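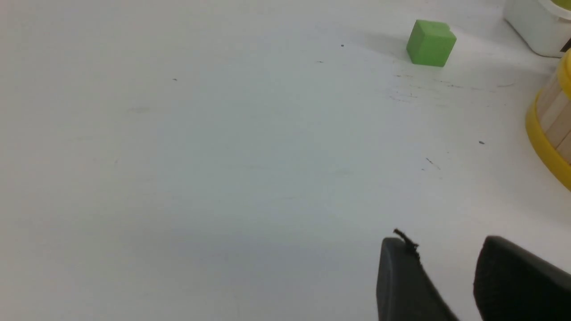

¿Por qué la impresora Grunitz corta la última línea de la etiqueta cuando el nombre del producto es largo?

La plantilla de Taltadico reserva 2 líneas para el nombre, y cuando el nombre ocupa tres, el bloque de abajo (código de barras y precio) se mueve fuera del área imprimible. El arreglo está al final de este ticket.

Estado: resuelto, pendiente de confirmación por el soporte
Componente: Etiquetas / plantillas
Programa: Taltadico, versión de escritorio
Conector: Handstead 11
Impresora: Grunitz térmica, 300 ppp, conectada por USB
Lugar: almacén Montoya
Prioridad: media

Descripción del problema

Buenos días. Escribo en español porque el ticket lo leerán también mis compañeros del almacén, pero no es mi lengua materna y pido paciencia si alguna palabra técnica no es la correcta.

Desde la actualización de marzo, una parte de las etiquetas sale sin el precio. El código de barras aparece, pero cortado por abajo, y el lector de la caja no siempre lo acepta. En la vista previa de Taltadico la etiqueta está completa. En el papel falta la última línea. Con los artículos de nombre corto no pasa nunca, o por lo menos yo no lo he visto.

Lo que he probado primero, por orden:

- Calibrar el sensor de papel con el botón de la impresora. Sin cambio.
- Poner otro rollo de 1000 etiquetas, del mismo tipo y de otra caja. Sin cambio.
- Bajar la velocidad y subir un punto el calor. El texto sale más negro, el precio sigue faltando.
- Quitar el conector Handstead e instalarlo de nuevo. Sin cambio, y además perdí la configuración de los márgenes, que tuve que copiar de mi cuaderno.
- Imprimir el mismo archivo en PDF. En el PDF también falta el precio.

El último punto me parece importante. Si el PDF sale mal, entonces la impresora no tiene culpa y hay que mirar la plantilla o el conector.

Respuesta del soporte, 10:40

Gracias por el detalle. Por favor envíe el archivo de plantilla, el registro del conector y un artículo concreto con el que falle siempre. Indique también si el campo del nombre tiene activado el ajuste automático de línea.

Mi respuesta, 12:15

Adjunto la plantilla y el registro. El ajuste automático está activado - lo activó la actualización, porque en la copia de seguridad de antes aparece desactivado. Sobre el artículo, explico abajo.
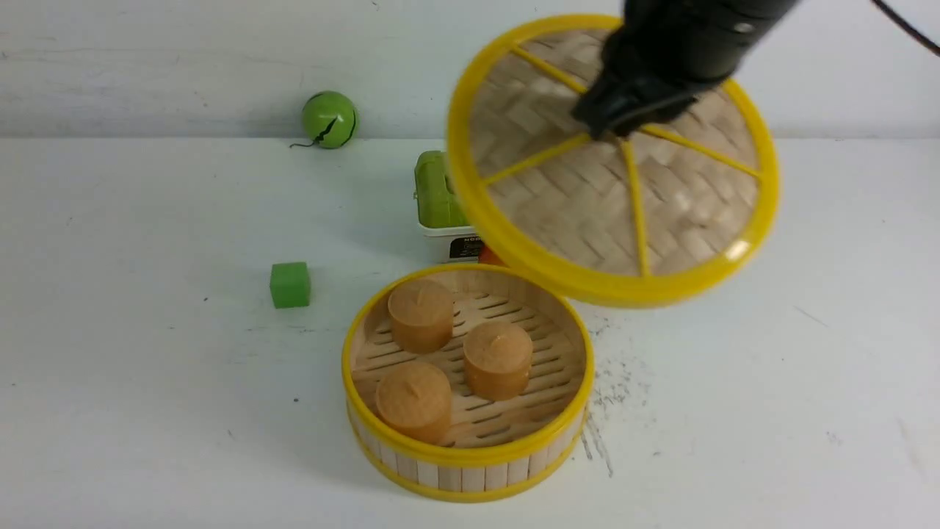
El campo del nombre lo rellenamos a mano en Taltadico, y en el almacén tenemos la costumbre de escribir mucho para que nadie confunda dos artículos parecidos en la estantería. Esta costumbre es buena para el inventario y mala para la etiqueta. Con los artículos de cocina se nota más que en ninguna otra sección. Por ejemplo, una vaporera como la de la foto, con la pared de listones de bambú entre dos bandas amarillas y la tapa trenzada con el borde también amarillo, la damos de alta como "Vaporera redonda bambú listones con bandas amarillas y tapa trenzada borde amarillo". Son tres líneas con la letra que usamos. Si borro las tres últimas palabras, el nombre cabe y el precio vuelve a aparecer. Lo repetí con dos artículos de otra sección y el resultado fue el mismo.

En el registro de Handstead encontré un aviso que antes no entendía: "bloque inferior fuera de página, se omite". Se escribe una vez por cada etiqueta mala. Pregunta para el soporte: ¿este aviso no debería verse también en la pantalla? Quien imprime no abre el registro.

Respuesta del soporte, 16:05

Confirmamos la causa. El ajuste automático permite que el campo crezca hacia abajo sin límite y la vista previa no aplica el área imprimible del conector. Lo pasamos a desarrollo. Mientras tanto, proponemos fijar la altura del campo o dividir el nombre en dos campos.

Solución que hemos aplicado

1. Abrir la plantilla en Taltadico y seleccionar el campo del nombre.
2. En Propiedades, pestaña Texto, desmarcar "Crecer con el contenido".
3. Marcar "Reducir letra hasta caber" y poner un mínimo que el lector humano todavía pueda leer. Nosotros hicimos pruebas en papel, en la pantalla engaña.
4. Anclar el código de barras y el precio al borde inferior de la etiqueta.
5. Guardar con otro nombre. La plantilla original se sobrescribe con cada actualización.
6. Cerrar y abrir Handstead. Si no se cierra, sigue usando la plantilla antigua que tiene en memoria (perdí una hora con esto).

Además hemos creado un campo nuevo, "Nombre de etiqueta", más corto, y el nombre largo queda solamente para el inventario. Para los artículos que se venden por piezas, la tapa y la cesta tienen ahora cada una su ficha.
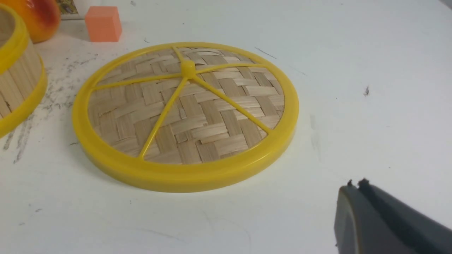

Adjunto 3: tapa de bambú trenzado, borde y radios de color amarillo. Nombre de etiqueta: "Tapa vaporera amarilla".

Comprobación: imprimí de nuevo los artículos que fallaban y todos salen con el precio. El lector de la caja acepta el código a la primera. En el registro ya no aparece el aviso.

Queda abierto lo de la vista previa, que sigue mostrando completa una etiqueta que después se corta. Dejo el ticket sin cerrar hasta que desarrollo conteste, y pido que me avisen si la próxima versión vuelve a activar el ajuste automático.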